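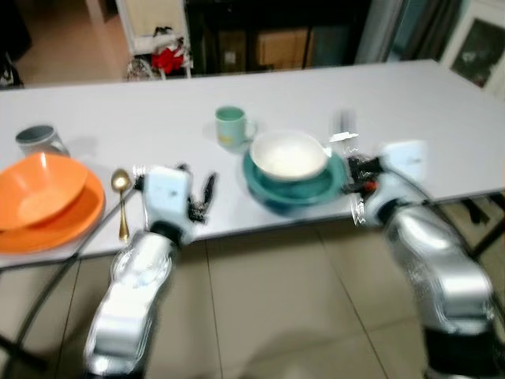

5.2 Cost of the table-clearing cell

The purchase case put to us at Kornthorpe rested on one claim, that a two-armed machine able to clear a table would earn back its price in care-home kitchens. We found the claim hard to test with the papers supplied. The supplier, Clirkent, quoted for the arms, the grippers and a year of support, and left the crockery out altogether. Crockery matters more than it sounds. In Figure 7 there is a white bowl sitting inside a wider teal one and an orange bowl on an orange plate, with a gold-coloured spoon lying flat on the table close to the left gripper, and each of these asks something different of the fingers. A stack can be lifted as one piece or taken apart, and the quotation does not say which of the two the price covers. Laitinen raised this in March and was told that stacked items were "supported". We have not been able to find out what that word commits anyone to.

Figure 7. Two-armed robot at work over a white table set with dishes, mugs and a spoon.

The second difficulty is with spares. Clirkent's budget sheet allows for 4 replacement finger sets over the life of the machine. Tagle, who sell a rival single-arm unit, allow for 24 over the same period, and Espiritu and Dalisay (our own workshop staff) thought the higher number nearer the truth. It is possible that the Clirkent fingers are simply better made. It is also possible that the sheet was drawn up to fit under a ceiling. We have no wear records from either firm and so carry both figures forward in Table 9, with the warning that the gap between them changes the answer.

Search this journal Enter keywords Go

Staff time is treated even more lightly. The proposal counts the hours saved at the sink and gives no hours at all to the person who sets up the table, stands by, and picks up whatever the machine drops. Ocampo kept a log of such hours during the Nornstead visits and reached 108 before the log was stopped for lack of a budget code. We would not build a forecast on one log – the visits were short and the staff new to the equipment – but zero is plainly the wrong entry.

Lastly, the proposal spreads the cost up to 2055. Lanes of conveyor and dishwashers are sometimes written off over long periods, and the authors of the proposal seem to have borrowed the habit. We know of no gripper, controller or support contract that anyone would promise for that long. Lumanlan reran the sums with a much shorter life and the yearly cost rose past that of the kitchen porter whom the machine was meant to relieve. A buyer who still wishes to go ahead should ask for a hire price first, and for a written list of the dishes, mugs and cutlery on which the supplier is willing to be judged. Our own request for such a list was sent on Monday, April 6, 2020 and the reply dealt only with plates.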